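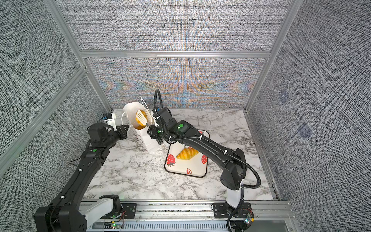
Schwarzer Roboterarm mit Greifer über einer Tischplatte in Marmoroptik

4. Untertitel einbinden und zeitlich anpassen

Jetzt kommt der Teil, an dem ich beim ersten Mal einen ganzen Sonntag gesessen habe. Ich gehe davon aus, dass Falari läuft und euer Film schon in der Bibliothek liegt (bei mir ist es »Plidamlow«, der Thriller von Roscoe Hutchins, in der Fassung von Naketti ohne deutsche Tonspur).

1. Legt die Untertiteldatei in denselben Ordner wie den Film. Beide müssen bis auf die Endung gleich heißen!
2. Film in Falari öffnen, noch nicht abspielen. Im Menü »Text« auf »Spur laden« gehen.
3. Bei »Zeichensatz« wählt ihr Westeuropäisch, sonst sehen die Umlaute furchtbar aus.
4. Spult zur ersten Dialogszene vor und schaut, ob Text und Ton zusammenpassen.
5. Kommt der Text zu früh, tragt ihr unter »Versatz« einen positiven Wert ein, kommt er zu spät, einen negativen. Der Wert steht in Millisekunden, 1000 sind also eine Sekunde.
6. »Übernehmen« drücken und die Szene nochmal anschauen.

Hinweis: Passt es am Anfang und läuft dann immer weiter auseinander, hilft der Versatz nicht. Dann stimmt die Bildrate nicht, dazu mehr in Abschnitt 5.

Schriftgröße: Ich nehme 22, vom Sofa aus kann ich das gut lesen. Mit Gelb komme ich besser klar als mit Weiß, gerade bei den Schneeszenen.

Achtung: »Fest einbrennen« schreibt den Text dauerhaft ins Bild und überschreibt die Filmdatei ohne Rückfrage. Macht vorher eine Kopie! Meine erste Fassung von »Gallagher« hat jetzt für immer Untertitel, die 2 Sekunden hinterherhinken.

Wer zwei Sprachen gleichzeitig braucht, lädt die zweite Spur genauso und stellt ihre Position auf »oben«.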